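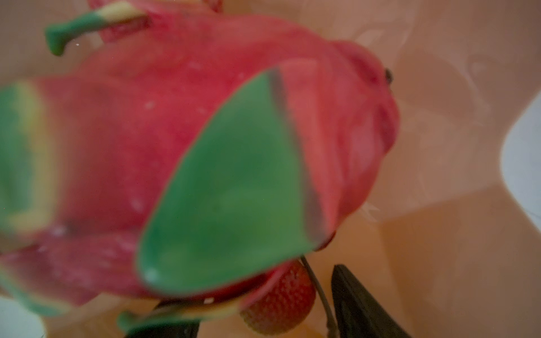

Filed under: Opinion, Machines & Work

The number I keep hearing is 3,000. That is how many recorded grasps a fruit-sorting arm is supposed to need before it can be trusted with mixed produce, and I have now heard it from three people who could not tell me where it came from. Ravinder Nguyen, who runs collection at Pimel, at least laughed when I asked. "It was in the budget," he said.

I have no quarrel with teaching a machine by showing it. My complaint is with how we count the showing. A session at Pimel goes like this: an operator guides the arm to a piece of fruit, closes the fingers, lifts, sets it down, and the software adds one to the total. Fifteen minutes later it has added a lot of ones. Most of them are the same one. Same table, same lamp, same patient operator who learned on day two which approach always works and has used it ever since.

Then consider what the wrist camera gets out of this. Put a dragon fruit near the lens and it becomes a pink and green blur that takes up most of the view, with a strawberry half hidden under it and much sharper. A person guiding the arm can lean over and look from the side. The model gets no such favor. If the operator was using information the camera never recorded, the example teaches the motion and leaves out the reason for it.

Tsutomu Hirose, who reviewed the Navurex recordings last July, pulled 100 episodes and watched every one. He marked 9 as showing something the others did not. A fruit that rolled, a scale that caught on a finger, an operator who backed off and tried again. Two of those nine had already been tagged for deletion as "unclean."

That tag bothers me more than the repetition. Hesitation and recovery are what the machine will need most in a real packing shed, and we are paying people to trim them out – then paying again, later, to find out why the arm freezes when a berry shifts.

The usual answer is scale. Collect enough and the odd cases will turn up by themselves. Maybe. I would like to see somebody at Hattori or Nutum publish what they threw away, next to what they kept, before I take that on faith. Until then I'd ask any vendor quoting a total how many operators it took, how often the lighting changed, and who decides what counts as a bad take. Nguyen answered the first two right away. He is still checking on the third.

We use cookies to remember your preferences and measure traffic. By continuing to browse you accept our cookie policy.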